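Dindside Robotics Club Forum > Student Projects > Arm builds

Basket task: wrist camera or side camera?

tomsk_gears
Posted 4:12 pm
We are in the second half of our term project and the group is split. The task is vegetables into the basket: corn, potato, pepper. We have two camera views and the plan was to train on both. Half of us now want to drop the wrist view to save training time. Total is 3,383 clips, and the machine in the lab is slow. Has anyone on the Malska team tried one view only?

pinhole46
Posted 4:40 pm
We did, in May. Side view only was fine for picking things up off the table. It was bad once the fingers went below the rim. What does your wrist view look like near the basket?

tomsk_gears
Posted 5:03 pm
One from each camera, same session:
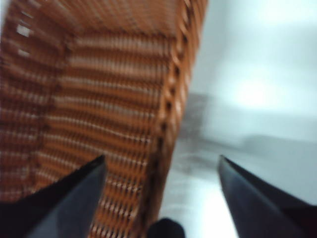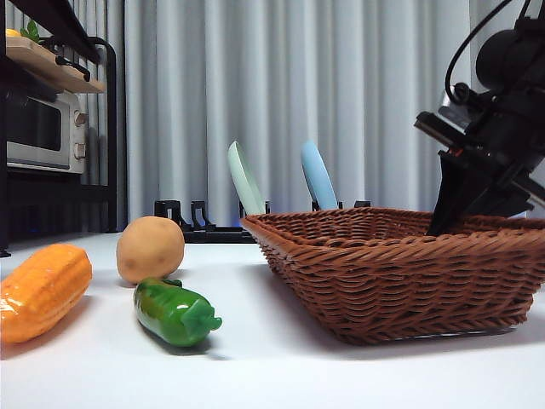
The arm is slow over the table and then speeds up near the basket, and I think that is where most of our misses come from. We set the speed limit ourselves in the first week and never went back to it. The Deák group uses a lower limit and they say they get fewer misses, but their basket is smaller and they only have one object.

lowtorque
Posted 5:21 pm
Drop the wrist view. Blurred clips teach it nothing. You can get through a full training run overnight with one camera and have time to fix the other problems before the demo.

pinhole46
Posted 5:34 pm
I disagree. The side camera can't see the fingertips when they are behind the basket wall. The wrist camera is the only one that has a chance. Blur is a speed problem, so lower the speed and record again. You don't need all 3,383. We got a usable result from 500 clean ones.

lowtorque
Posted 5:41 pm
Recording 500 again takes several afternoons. They have one arm and share it.

cestenov_b
Posted 6:15 pm
Cestenov school team here. We moved the basket closer to the base and the arm stopped swinging so fast at the end of the reach. No change to the code. Try that before you record anything. Also check the exposure on the wrist camera. A white table pushes ours all over the place on automatic.

tomsk_gears
Posted 6:52 pm
Exposure is on automatic, yes. I'll lock it. Moving the basket means marking the table again, but that is a ten-minute job.

lowtorque
Posted 7:10 pm
Still think you should run the side-only version tonight while the machine is free. Then at least there is something to compare with.

tomsk_gears
Posted 7:18 pm
OK, starting that now. Tomorrow we move the basket, lock the exposure and record 46 clips as a test. Will post the miss count for both.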